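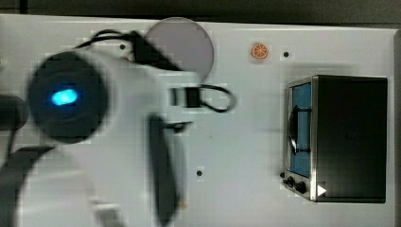
Small Space Living

So I've been in the new place for five weeks now and I promised a few of you I'd write about what it's like to pay for a "co-living suite" in a building that used to be a shoe warehouse. Get a snack, I have opinions.

The building is called the Prieto, and it has 84 units over four floors. Mine is on the third, facing the alley, and it's a little more than a bedroom with a bathroom the size of a phone booth. You share a kitchen and a living area with five other people. Rent is $600 a month less than my old one-bedroom, and utilities are in there too, so on paper I'm way ahead.

On paper! What I didn't budget for was storage. The management company (Stendis, if you're apartment hunting and want to look them up) rents out lockers in the basement, and the waiting list was already long when I signed. I ended up selling my couch, my big desk and a bike I hadn't ridden in two years. I cried a little about the couch. My friend Hiba Hakim bought it, so at least I get to visit.

The walls are better than I expected. I can hear the hallway door and I can hear the elevator, but I've never once heard my neighbor's TV. The windows are another story – they're the original ones, and when it's windy mine hums. I put in a maintenance request in April and got a very cheerful reply about a "window phase" coming up. No date.

The part I was most nervous about was the people, and that's been the best part by a mile. Yara Matar across the hall has lived here since the place opened and she knows everything: which dryer eats quarters, when to book the roof, how to get your deposit back (take pictures of the floor the day you move in, she says, especially by the closet). I had a $500 deposit and I took pictures of everything.

Would I sign for another year? Ask me when renewal time comes around. They've already hinted that rents will go up, and if it goes up a lot I'd rather have my own kitchen again, even a terrible one. For now I like coming home and finding somebody to talk to.

Next post will be the closet, and how I got winter coats and a vacuum into it.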